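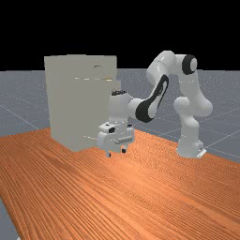 A boxy gray-beige cabinet on a wooden tabletop, with a white robot arm reaching in low beside it. Computer rendering.

About Us

By Hélène Arsenault
8 February 2024

Welcome to Flenness! We're a small school of furniture making and repair, and we teach people of all ages how to build, mend and look after the things they keep their stuff in. Cupboards, dressers, chests, bookshelves, the odd bread box. If it has a door that sticks or a drawer that won't close, we probably love it already.

The school began in the back half of a feed store on Girard Street, with two workbenches and a stove that smoked whenever the wind came from the north. I had been repairing dressers for neighbors and kept getting asked the same thing: could you show me how you did that? So I put a card in the store window offering a Saturday class and hoped for four people. Eleven came. We shared clamps, we got glue on everything, and one couple went home with the hinges on upside down (they came back the next week and fixed them, and they've been coming ever since).

We outgrew the feed store and moved to the old Loltotwood mill, where we still are. It's a wonderful building, drafty in the corners and full of light, with 2,033 square feet of workshop on the ground floor and a drying loft upstairs where we stack boards. You'll find 18 benches in the main room, all of them built by students. No two are quite the same height, so try a few before you settle in. Tall people tend to head for the row under the windows.

What we teach

Our main course is called First Cabinet, and it runs over ten evenings. You start with a pile of rough boards and learn to mark, saw, plane and join them. Most people are surprised by how long we spend on sharpening, but a sharp chisel makes the rest of the course so much more fun! By the middle weeks you're cutting dovetails, and the last three evenings are all about the door: how to hang it, how to get an even gap all the way round, and where to put the handle so that it feels right in your hand. We let people argue about handles for as long as they like.

Mending Night is every other week and you don't have to sign up. Bring a chair, a drawer, a lid, whatever's broken and fits through the door, and we'll help you take it apart and see what's going on. We keep a wall of old knobs, locks and hinges saved from pieces that were past saving, and you're welcome to dig through it. Small parts are free. If you use a big set of brass handles, put something in the jar.

We also run a Young Makers group for ages nine to 14. They work mostly with hand tools and they are fearless. Last October they built a puppet theater with folding sides and a working curtain, and then wrote a play to go in it, which had a great deal of shouting.

For people who want to go further there's the Himier Year, our part-time program, named after the valley where much of our ash and cherry comes from. Students spend two days a week with us and finish with a full-size piece of their own design. We've had writing desks, a linen press, a very handsome tool chest and a corner cupboard that had to go down the stairs in two parts.

How we work

Classes are small and we like it that way. Up to 400 people come through the shop in a year, counting Mending Night, and we try to learn every name. You don't need any experience for First Cabinet or for Mending Night. For the Himier Year we ask to see one thing you've made, and it can be as simple as a box.

Wood comes from small mills close by whenever we can get it, and we use a lot of salvaged boards too. Offcuts go in the bins by the side door, free to anyone. Teachers, parents, people who make birdhouses, please come and take them!

Coming to see us

We're open to visitors on Friday afternoons, and the kettle is always on. The entrance is on the river side of the mill, up the ramp and through the green door. Wear closed shoes, tie back long hair, and don't wear anything you'd be sad to get shellac on. Dogs are fine in the office but not on the shop floor.

If you'd like to join a class, stop in or write to the office and we'll send you the next set of dates. First Cabinet fills up fast, so ask to go on the list even if the term looks full.

Sign up for our newsletter: class dates, wood sales and shop news, once a month. You can unsubscribe at any time.

Contact | © 2024 Flenness, Loltotwood Mill | Back to top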